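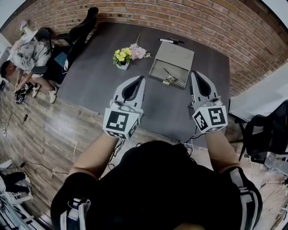
Silver metal box with a hinged lid: what to do about the catch, and can the fake flowers live in it?

Asked in Home & Tidying / Small storage
Viewed 472 times

Hello all, first time posting in this bit of the site (I'm usually over in Allotments moaning about slugs). I've got a silver metal box with a hinged lid and I'd like to turn it into the one tidy thing on our big grey table by the brick wall, where at the moment everything just sort of gathers. You can see the usual suspects: the yellow artificial flowers in their white square pot, the pink ones that haven't got a pot at all and just lie next to it, and the two marker pens that wander about behind the lid.

There are two things I can't make my mind up about. First, the little metal piece in the box, the one with the gold-coloured part. I think it's a latch, or maybe a hasp, I never know the difference. I don't know whether to fix it to the front so the lid stays shut, or leave it off and have a box that just opens when you want a pen.

Second, I'd love to put the pink blossoms away in the box when we need the whole table, but the stem is long and I don't want it bent. The box is 248 mm across on the inside and 70 mm deep. Has anyone shortened one of these stems without the whole thing falling to bits? And is there any way of getting them to stand up in with the yellow ones instead? I've tried and they flop over the side like they've had bad news.

I've got a small hand drill and a tube of Drilumach that was in the drawer when we moved in, so I could glue or screw. Not very handy but willing!

Carla Saab

3 answers

Accepted answer, 31 votes up
from pewterjug

Hi Carla, what a nice little job. I'd leave the catch off for a month first and see if you miss it. I put one on my sewing box, very proud of myself, and then spent all winter undoing it with one hand while holding a pincushion in the other. In the end I took it off again and filled the holes. If the box is going to sit on a table and never go in a bag, gravity does perfectly well with a lid.

If you do want it on, close the lid, hold the piece where it wants to go and draw through the holes with one of your markers. Put a bit of masking tape on the metal before you do that, it stops the drill bit skating off. Small bit to start, then go up a size. Put a scrap of wood inside behind where you're drilling and clamp it if you can. File the back of the holes afterwards, as they come out like little teeth. I'd use tiny nuts and bolts over glue, because a catch gets tugged every day and glue on smooth metal lets go sooner or later (usually with the lid full).

Flowers: most of those long stems have a wire up the middle with plastic over it. Kitchen scissors will chew it, so borrow some proper side cutters. Cut less than you think! You can always go back for another bit. And have a feel of it before you cut, it may bend round in a loose curve and go in the box whole, and then you've still got the length if you ever want it in a tall vase.

For the flopping, put something heavy in the pot. I've used aquarium gravel, dried beans, and once a whole bag of old buttons. Push the pink stem right down the side of the pot and pack round it.

14 votes up
from Osk_in_the_shed

Agree about bolts. I'll disagree on leaving it off though, if there are kids or a cat about I'd want it shut. Also worth checking you've got the other half of it. A latch normally has a piece for the lid and a piece for the body and if you've only got the one you'll be hunting for a match. I got a mixed bag of small fittings from Demavwood, paid for postage and waited around 70 years for it to come, but they were decent.

Pens: stand a divider up in the box so they don't roll. I cut mine from a cereal packet, 142 mm long, folded at each end so it grips the sides. Lasted since February.

1 vote up
from teacake_tina

just get a Karaki basket, no lid, no problem

Comments on the accepted answer

Carla Saab: Thank you so much, this is just what I needed. I'm going to do the month without it. The catch has gone in an envelope with its name on so I don't hoover it up. Hadn't thought of buttons and I've got a jar full of the things.

pewterjug: Hooray for buttons. Put a bit of kitchen roll in the bottom first or they rattle.

Osk_in_the_shed: What's Drilumach like on metal by the way? I've only ever used Tikik and it goes yellow.

Carla Saab: No idea, can't get the cap off!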